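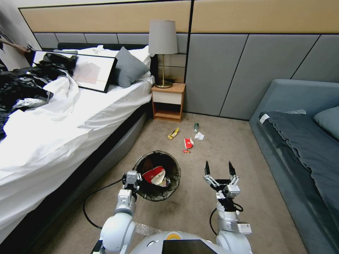
Bench notebook, bedroom side
December, 8:10 a.m.

Litter-to-bin, continued. Same carpet, same bins, new liners. The old liners slid down inside the bin whenever anything brushed the rim, and then whatever got dropped in landed between the liner and the wall, where it counts as a success in the log and as a nuisance to the person emptying it. Diễm Âu moved that from the "cosmetic" column to the "real" column last week and I have stopped arguing. She did housekeeping for years before she came to Catimo and she has strong feelings about bins.

Before anyone touches the settings: the left arm goes to the bin, the right arm goes for the litter. I know it can be done the other way. Someone did it the other way yesterday evening and left no note, and I spent the first half hour of this morning thinking the calibration had drifted. It hadn't. Please write down which arm. There is a line for it on the sheet. I put the line there myself, in large letters.

Object list for the day is on the board. Wrappers, tissue, bottle, cup, packet, the little candy wrapper everybody hates. The candy wrapper stays in. I've had two separate requests to retire it on grounds of morale.

9:25

Call with Kristiansen, who run the cleaning for the Zustlow hotel. 164 rooms, and a lot of questions this time, most of them better than ours. Their site manager wanted to know what the people on the floor would be doing while Vullik picks up the trash. We had a slide for this. The slide said "higher-value tasks." She asked which ones. There was a pause I would describe as educational.

What she told us, for the file:

A room attendant there gets a set number of rooms per shift. The trash is the first thing done on entering, and it's also how they read the room. Pizza boxes mean check under the bed. A lot of tissues means somebody was sick and you put on fresh gloves. Medicine packets go to the supervisor. Her people learn most of what they need about a room in the first minute, by bending down and picking things up. If a machine goes in first and clears the floor, the attendant walks into a tidy room that has told her nothing.

I had not thought of this. I had thought about fingertip angle.

Diễm Âu had thought of it, naturally, and had written it on a sticky note in the spring, and the sticky note was on the side of my monitor the whole time. It says "who reads the floor?" I had taken it for something about the depth camera.

Things to do from the call:
- Keep a picture of the floor before the first pick, and give it to the attendant on whatever handheld they use. Ask Kristiansen what they use. (A clipboard, I suspect.)
- Anything that looks like medicine: leave it where it is and flag it.
- Anything that could be jewelry: same.
- Find out what happens to the room quota. This one is not ours to solve, but we should not pretend we don't know about it.

On that last item. The manager was frank. If the trash is off the list, head office will want more rooms per shift out of each person, and the rest of the work is the heavy part: mattresses, sheets, bathrooms. Picking up wrappers is the light bit. It's a breather, as far as anything in that job is a breather. Take it out and the shift is all lifting. So the robot gets the easy part and the staff get the beds, and then somebody writes an article about how we've saved them from drudgery. I asked whether the quota could stay put during the trial. She said she'd put it in writing if we asked in writing. We asked in writing at 10:05. Copy is in the shared folder under "Zustlow, terms," next to the parking instructions.

10:50

Runs. Notes as they come.

Bottle is fine. The bottle has been fine since summer. If everyone in the world threw away only small plastic bottles we could go home.

Tissue: fine if it has some height to it, hopeless if someone has walked on it. Fingers close over the top and come up with carpet fuzz. I'd like a slower close with a bit more downward push, but the last time we did that the wrist complained. Will try changing the approach first.

Foil and snack bags: good grip, bad letting go. Static, I think. The gripper opens and the bag stays on one fingertip like it has bonded with it. The operator then shakes the arm, and the shake is now in the data, and I fully expect to see the trained version give a polite little shake after every object for the rest of its life, bottle included. Operators: if it sticks, wipe it on the inside of the rim. Don't shake.

Median time from start to bin, across the items that went well: 47 seconds. An attendant does the same thing in less time than it takes me to write the word "median." I mention this so no one puts the figure on a slide without a second figure next to it.

12:15

Lunch, and a conversation about our own jobs that I'm writing down because it kept coming back.

When we started, the work in this room was engineering with some tidying at the end. Now it's mostly tidying. We throw the trash on the floor, watch it get picked up, tip the bin out, and throw the trash on the floor. The liner has to be folded over again. The bed has to be messed up again so it doesn't look the same each time, and messing up a bed in a new way all day long is harder than making one. By my tally sheet we have reset the room almost 400 times since we moved in here. There are now people at Catimo whose full-time job is, looked at coldly, hotel housekeeping in reverse.

The operators' complaint is different. Theirs is shoulders and boredom. Four of them rotate, and the rotation was set up around the machine's charging, so the person's break comes when the battery needs one. Fine on paper. In practice the battery lasts longer than anybody's attention. The bad episodes cluster late in each stint, and I have the plot to prove it. I've asked for the break to be set by the clock, with the robot standing idle if need be. The answer was that an idle robot is expensive. I've replied with the plot.

Also raised: the reset people know things the operators don't, and never get asked. The one doing resets this morning had noticed that the picks go better when the packet lies across the pile of the carpet and worse along it. That is a real finding! It was shared over noodles. It should be on the sheet, so I've added a box called "noticed." It's small. Write on the back if you need to.

1:40 p.m.

Second part of the task: take the bin up by the rim after the last pick, hold it, put it down where the cart would be. Kristiansen like this part more than the picking. Bending for the bin is what gets the lower backs, according to them, and I'm inclined to believe people about their own backs.

Grip on the rim needs to catch the liner fold and the bin wall together. If it gets the fold alone, the bag comes up and the bin doesn't. If it gets the wall below the fold, the bag can slip. There's a narrow band where it all works out, and the person resetting has to fold the liner to the same depth each time, or on purpose not to the same depth, depending on what I've asked for that hour. I've been changing my mind. Sorry.

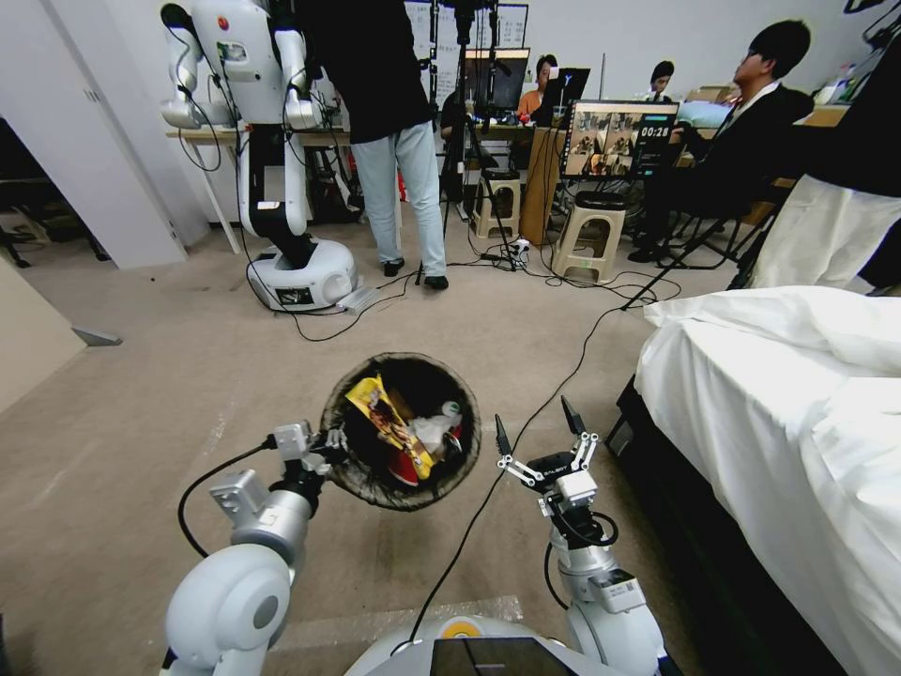 Who decides that a room is finished once Vullik has been through it?

The attendant does. She looks the room over and signs it off as she does now, and anything the robot missed or left alone on purpose goes on her handheld as a note, with no penalty against her time.

That wording went to Kristiansen at 2:30 and came back with one change: they struck "handheld" and wrote "clipboard." I'd like it recorded that I guessed.

3:15

Went over the sign-off idea with Diễm Âu, who picked a hole in it right away. If the robot misses one wrapper in ten rooms, then the attendant has to look under every bed anyway, and the looking is what takes the time. Picking up the wrapper once you've found it is nothing. So we have saved her the nothing.

Her fix is to have it say where it has not looked. Under the far side of the bed, behind the curtain, anywhere the camera couldn't get to. A short honest list of gaps is worth more to her than a high score. She'd check those spots and skip the rest. I like it, and it's also much cheaper than what I was planning, so I'm slightly put out.

The hard bit is that it has to be right about what it didn't see. We have coverage maps from the head camera, used so far only for making nice colors in reports. Need to check whether they hold up near furniture. I'd guess poorly where a sheet hangs down over the side.

4:40

Late runs. Tried the slower close on flattened tissue, with the approach tilted. Better. Wrist did not complain. Candy wrapper still a disgrace.

The wipe-on-the-rim trick works on the snack bags but it drags the liner inward a little every time, so by the end of an episode the fold is shallower and the bin lift gets harder. I have fixed one end of the task by breaking the other. Options are a clip on the liner (hotel won't want clips), or wiping on the side nearest the robot and lifting from another part of the rim. Second one first thing tomorrow.

Left for whoever opens up:
- Charge both overnight, check the cables aren't under anything with wheels.
- New carpet direction test: packet across the pile, then along it, same operator for both. Use the "noticed" box.
- Break by the clock, whatever the battery says. I'll take the phone call about it.
- Ask Kristiansen whether a couple of their attendants could come for a morning, paid, and throw the trash around themselves. Ours has started to look arranged.
- Which arm. Write down which arm.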